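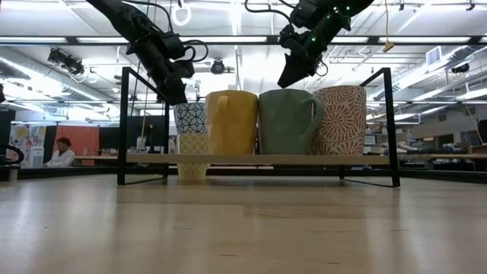
*Mugs on a rack with a wooden shelf.*

## Kitchen hours at the Zostville center

The shared kitchen on the second floor opens at 9 every morning starting in March. Until now it has opened at noon, and the morning sewing and reading groups have had to bring their own thermoses. Closing time stays the same.

Last year's coffee and tea money came to 1,338 dollars. Of that, 813 went back into supplies, mostly coffee, milk and paper filters. The rest paid for the new faucet and the repair to the dishwasher door. The price of a cup stays at 2 dollars, refills included. Please put the money in the tin by the window and write your name on the sheet if you owe for a cup.

Rehema Nyanda is putting together the morning schedule and still needs people for Thursday. The shift is short: unlock, fill the urn, wipe the counters, and run the dishwasher before you leave. Sharon Mohamedi will show new people how to use the urn, which has a stiff tap.

Food left in the refrigerator without a name and a date gets thrown out on Thursday evening. This includes sauces and salad dressing. Lunch containers that go unclaimed are kept in the bottom cupboard until the end of the month.

To sign up for a shift, leave a note for Rehema at the front desk.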